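4.2 Drawer task and reset behaviour

The second part of our review looks at how the Kungate package handles furniture. Kungate is sold by Vindar as a simulation kit for two-armed robots, and comes with a set of rooms, a set of objects and a scripting layer called Pinto. We used the version supplied to us on 17/08/2024 and made no changes to the physics settings. The comparison package, Clarnar, was run on the same workstation under the same load.

The drawer task is the one most buyers are likely to try first. The robot stands in front of a cabinet and must open a chosen drawer with one arm while the other arm stays clear. Each episode loads a room from the library, places the cabinet against a wall and puts small objects on its top. The objects are not part of the goal. They matter because an arm that swings too wide can knock them, and the kit counts any such contact as a fault. Figure 3 gives the view from the robot body, which is the view passed to the policy.
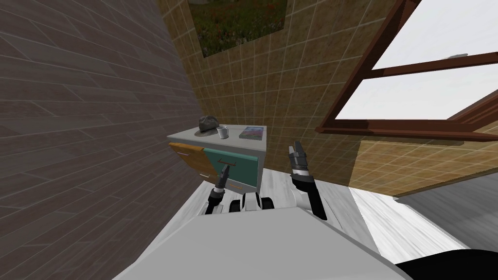
Figure 3. Drawer task in Kungate, view from the robot body. The left gripper is in front of the teal drawer; both grippers are empty.

The body view comes through at a steep tilt. Kungate lets the user level it, but we kept the tilt for all runs so that the results can be set beside those for Clarnar, which has no such option. Shen wrote a short script to level the images afterwards and found that it cost more in lost image area than it gave back in ease of labelling. We did not use it further.

We ran 805 episodes in total. Episodes were stopped after 360 steps if the drawer had not moved. Two operators, Fortin and Lis, checked the fault log by replaying the flagged episodes from start to end, and where they disagreed De Smet made the decision. The replay tool is slow to load but otherwise does its job, and it keeps the joint readings in line with the images throughout.

Handles gave us the most trouble. The kit fits drawer fronts with handles of different colours and thicknesses, and on the thin ones the collision shape is larger than the part that is drawn. A gripper can therefore register contact while there is still a visible gap. Vindar's manual mentions this in an appendix — we would have liked to see it in the main text — and gives a setting that tightens the shape at the price of slower stepping.
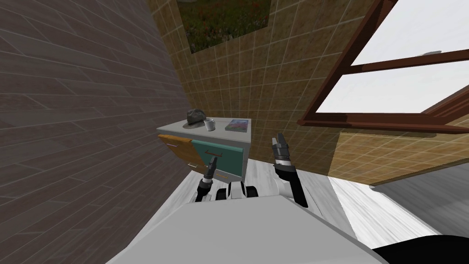

Resets were more reliable than we had expected from the earlier release. The arms return to their starting pose, the drawers close and the objects go back on the cabinet top without falling through it. In 24 episodes the reset hung and had to be restarted by hand. Beaudoin traced most of these to Pinto waiting for a message from the physics process that had already been sent. Vindar has been told of the fault and has given us a patch, which we have not yet tested.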